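The Button Jacket

Zerrin Saraç had 47 minutes before the airport van came, and she was having the best morning of her life.

Everything was still out. That was the wonderful part! She had always been told to pack the night before, and she had always meant to, but the night before had been spent on the phone with her aunt, who wanted to hear the whole thing again from the top: how the letter came on a Thursday, how Hilberg had taken her on for the full season, how she was going to live in a room over the workshop and learn to build accordions from people who had been building them since before she was born. Accordions! Her aunt had screamed. Zerrin had screamed back. The neighbor had knocked on the wall and then, when he heard the news, had come over with cake.

So now it was morning, and the suitcase was on the floor with its mouth wide open, and she was flying around the room in one sock.

She shoved the quilt back to make space on the bed. It was her grandmother's quilt, flowers on both sides, and as a little girl she had believed that the purple side was for night and the pink side was for naps. She still slept that way. She thought about taking it with her, rolled it up in her mind, sat on it in her mind, and saw the zipper burst. No. The quilt would have to hold the fort.

Socks first. Socks went into shoes, a trick she had learned from her cousin, and it worked so well that she did a little dance. Then the sweaters, folded in thirds and rolled up tight like pastry. Then the notebook with the blank pages, which she took out again twice just to smell it.

Then the jacket.

She laid it on the bed, front up, and did up every button from the collar to the hem, because a buttoned jacket folds like a dream and an open one fights you the whole way. Five buttons, gray and round, and she knew them all by feel. She had bought it with her first paycheck from Karaca's bakery, where she had carried trays from four in the morning and come home with flour in her eyebrows. Who buys a white jacket while working with jam? She did! She had loved it in the window and she loved it now. 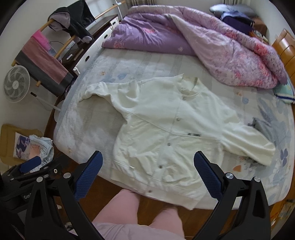
"You're wearing that, right?" said her brother from the doorway. He had toast in each hand. "It's freezing over there. It's February."

"I'm packing it."

"Wear it. It takes up half the suitcase."

"If I wear it I'll spill coffee on it in the van, and then I'll walk into the workshop with coffee down my front and they'll say, oh, this must be the new girl, the one with the coffee."

He considered this while he chewed. "They might like you for it."

She pulled the sleeves out and began to smooth the front with both palms, starting at the top, where it was easy, and working down to where it wasn't. The wrinkles moved over politely and came right back. She laughed out loud. There was an iron somewhere, probably under the board games, and there was no chance on earth she was going to look for it.

Left sleeve in, right sleeve in, bottom up to the middle, over once more. It made a fat soft square. She set it on top of the sweaters, closed the lid, and leaned. Her brother put both pieces of toast in his mouth and leaned too. The zipper went halfway and stopped.

"Told you," he said, or something like it.

They opened the lid again. Out came the second pair of boots, the travel kettle, and the Wumelia cookbook, all 900 pages of it, which she had been sure she could not live without. She tried the lid. Still no. Out came a sweater.

She stood there and looked at the square of white cloth, and then at the window, where the roof across the street had frost all along its edge. She thought about stepping down from the van at the other end. She thought about the big door, and the sound she was sure would come through it, all those reeds being tried one after another. What did she want to have on when that door opened?

She unfolded the jacket, gave it one huge shake, undid the buttons and put it on.

"Ha!" said her brother.

"Get me a coffee," said Zerrin. "With a lid. The tightest lid we have."

The suitcase closed on the first pull. There were 22 minutes left, so they put the sweater back in, and then the kettle, and went to see if there was any cake.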